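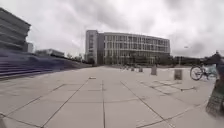 광장, 그리고 저 멀리 우리 건물. 하늘은 잔뜩 흐림.

회사를 옮기고 나서 제일 많이 본 것은 모니터고, 두 번째로 많이 본 것은 돌바닥이다. Bidbridge가 이 단지로 이사를 온 뒤로 나는 출근할 때 한 번, 점심 먹으러 나갈 때 한 번, 돌아올 때 한 번, 퇴근할 때 또 한 번 이 광장을 건넌다. 커피까지 마시러 나가는 날은 두 번이 더 붙는다. 연봉 협상 때 광장 횡단 수당 이야기를 꺼내지 않은 것이 두고두고 후회된다.

면접을 보러 처음 왔을 때는 멋있다고 생각했다. 정말이다. 넓고 반듯하고, 연한 회색 돌판이 격자로 쫙 깔려 있고, 그 끝에 창문이 줄줄이 박힌 긴 건물이 누워 있으니 뭔가 중요한 일을 하는 사람들이 다닐 것 같았다. 지금은 내가 다닌다. 중요한 일은 아직 못 봤다.

광장의 문제는 목적지가 처음부터 끝까지 보인다는 점이다. 골목길은 모퉁이를 하나씩 돌다 보면 어느새 도착해 있는데, 광장은 출발하는 순간 도착점이 눈앞에 있고, 한참을 걸어도 도착점이 그대로 눈앞에 있다. 건물이 커지는 속도가 매우 불성실하다. 12월에 정면에서 바람을 맞으며 걷다 보면 건물이 나를 피해 뒷걸음질하는 게 아닌가 싶을 때가 있다. 심심해서 만보기를 켜고 걸어 본 적이 있는데, 계단 끝에서 우리 회사 출입문까지 639걸음이었다. 보폭이 짧은 편이라는 점은 감안해 주시기 바란다. 다음 날 다시 재 보려다가 그만두었다. 숫자를 알고 나니까 더 멀다.

게다가 숨을 곳이 없다. 지각한 날 이 광장을 건너 본 사람은 안다. 우리 층에서는 광장이 통째로 내려다보인다. 11분 늦은 날, 뛰면 없어 보이고 걸으면 뻔뻔해 보이니 결국 그 중간의 어정쩡한 속도로 왔다. 자리에 앉자마자 옆자리 동료가 "아까 저기서부터 경보하시던데요" 했다. 그날 이후로 늦으면 그냥 걷는다. 뻔뻔한 쪽이 무릎에는 좋다.

반대편에서 아는 사람이 걸어올 때도 곤란하다. 좁은 복도라면 3초면 끝날 인사가 광장에서는 한참 걸린다. 멀리서 서로 알아본다. 손을 들기엔 이르다. 휴대폰을 본다. 다시 고개를 든다. 아직도 이르다. 하늘을 한 번 본다. 그러다 막상 가까워지면 둘 다 지쳐서 "식사하셨어요?"를 아주 작게 말하고 지나간다. 오후 네 시였는데.

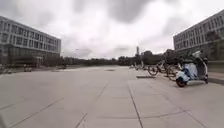

그래서 요즘은 가장자리로 다닌다. 가운데가 최단 거리라는 건 나도 알지만, 자전거와 스쿠터 세워 둔 쪽으로 붙어서 걸으면 마음이 한결 놓인다. 뭔가 옆에 있다는 게 이렇게 위로가 될 일인가. 나도 한때 자전거로 출근하겠다고 선언한 적이 있다. 중고 거래로 Hadier라는 접이식 자전거를 샀고, 집에서 회사까지 52분이 걸린다는 사실을 첫날 알았다. 지하철로는 그보다 훨씬 빠르고, 땀도 남의 것만 묻는다. 자전거는 2주 동안 성실하게 베란다에 세워져 있다가 지금은 빨래를 널기에 아주 적당한 물건이 되었다. 접이식이라 빨래가 없을 때는 접어 둘 수 있다. 한 번도 접은 적은 없다.

자전거를 타고 다니는 분들을 존경한다. 특히 겨울에 스쿠터를 타고 오는 분들은 나와 다른 재질로 만들어진 것 같다. 엘리베이터에서 헬멧을 든 사람을 만나면 나도 모르게 살짝 비켜 서게 된다.

바닥 이야기를 조금 더 하겠다. 이 정도로 매일 밟으면 정이 들든 원한이 생기든 둘 중 하나인데 나는 둘 다 생겼다. 연한 회색 돌은 마른 날에는 점잖다. 비가 오면 이야기가 달라진다. 밑창이 닳은 구두를 신고 나간 날, 나는 돌판 두 장 정도를 구두 의지와 상관없이, 내 의지와는 더더욱 상관없이 이동했다. 넘어지지는 않았다. 다만 양팔로 뭔가를 지휘하는 동작을 크게 했고, 우리 층에서는 광장이 통째로 내려다보인다는 이야기를 앞에서 이미 했다.

돌판 사이의 줄눈도 사람을 이상하게 만든다. 어릴 때 하던 버릇이 돌아왔다. 줄을 밟으면 지는 놀이. 돌판이 커서 한 걸음으로는 모자라고 두 걸음으로는 어중간하다. 줄을 안 밟고 가려면 중간에 종종걸음을 한 번씩 섞어야 하는데, 나이 먹은 사람이 서류 봉투를 들고 할 짓은 아니다. 하지만 하고 있다. 아침에 줄을 한 번도 안 밟고 건너면 그날 회의가 짧다는 미신도 만들었다. 적중률은 형편없다. 어제는 완벽하게 건넜는데 회의가 점심시간을 먹었다.

계단 쪽은 사정이 좀 낫다. 폭이 넓고 낮은 계단이라 오르내리기엔 편하고, 앉기에도 괜찮다. 날이 풀리면 점심때 샌드위치를 들고 나와 앉는 사람들이 있다. 나도 작년 봄에 해 봤다. 돌이라는 물질이 겨울을 얼마나 오래 기억하는지 엉덩이로 배웠다. 지금은 가방에 방석을 넣고 다닌다. 등산용품 가게에서 산 얇은 은색 방석인데, 펼치면 바스락 소리가 나서 주변 사람들이 다 쳐다본다. 은박지로 포장된 감자가 된 기분이지만 따뜻하니까 됐다.

계단 위로는 층층이 쌓인 모양의 건물이 있다. 저쪽으로 올라가면 Jinska라는 카페가 있는데, 이 동네에서 커피가 제일 나은 집이고 그래서 문제다. 거기서 뜨거운 커피를 사서 광장을 건너 회사까지 오면 미지근한 커피가 된다. 얼음 커피를 사면 손이 얼음이 된다. 여러 방법을 써 봤다. 보온 텀블러를 가져간 날은 뚜껑을 책상에 두고 왔다. 뛰어온 날은 커피의 상당량이 소매에 있었다. 결국 카페에서 다 마시고 빈손으로 돌아오는 방법에 정착했는데, 그러면 책상에서 마실 커피가 없다. 탕비실 커피를 마신다. 그럼 처음부터 왜 나갔나 싶다. 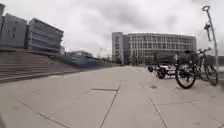 점심은 Espinoza에서 먹는 날이 많다. 간판에는 지중해 가정식이라고 되어 있고 제일 잘 나가는 메뉴는 돈가스다. 아무도 따지지 않는다. 나도 돈가스를 먹는다. 광장을 건너갈 때는 배가 고파서 멀고, 건너올 때는 배가 불러서 멀다. 한번은 비바람이 심한 날에 팀 사람들과 우산을 쓰고 나섰다가 절반쯤에서 우산이 뒤집혔다. 되돌아갈까, 계속 갈까 진지하게 의논했다. 광장 한복판에서. 비를 맞으면서. 의논하는 시간에 갔으면 도착했을 거라는 지적은 돈가스를 받고 나서야 나왔다.

나무가 저 끝에 몰려 있는 것도 나로서는 아쉽다. 설계한 분께는 깊은 뜻이 있겠지만, 여름에 이 돌바닥 위를 걸으면 위에서 한 번, 아래에서 한 번, 양면으로 익는다. 가운데에 나무 한 그루만 있었어도 모두가 그 밑에서 잠깐씩 쉬었을 것이다. 그리고 아마 아무도 사무실로 돌아가지 않았을 것이다. 쓰고 보니 깊은 뜻이 뭔지 알 것 같다.

흐린 날이 그나마 낫다. 구름이 두껍게 덮이면 돌도 회색, 건물도 회색, 하늘도 회색이라 어디까지가 바닥인지 신경을 안 쓰게 된다. 눈도 안 부시고 그늘을 찾을 필요도 없다. 내 패딩도 회색이다. 보호색이라고 생각하고 샀는데 11분 늦은 날에 입고 있던 게 그 패딩이니 효과는 별로 없는 모양이다.

얼마 전에는 팀에서 재택근무를 늘리자는 말이 나왔다. 당연히 찬성했고, 하루 종일 집에 있어 보니 좋았다. 좋은데 저녁에 만보기를 켜 보니 숫자가 너무 처참해서 잠깐 가만히 있었다. 냉장고까지의 거리가 이렇게 짧을 줄이야. 다음 출근일에는 일부러 한가운데로 건넜다. 맞은편에서 아는 사람이 걸어오길래 이번에는 일찌감치 손을 번쩍 들었다. 가까이 가 보니 모르는 사람이었다. 그분도 손을 들어 주셨다. 어느 층에 계시는 분인지 모르겠지만 감사드린다.

내일은 비 예보가 있다. 구두 밑창은 아직 안 갈았다.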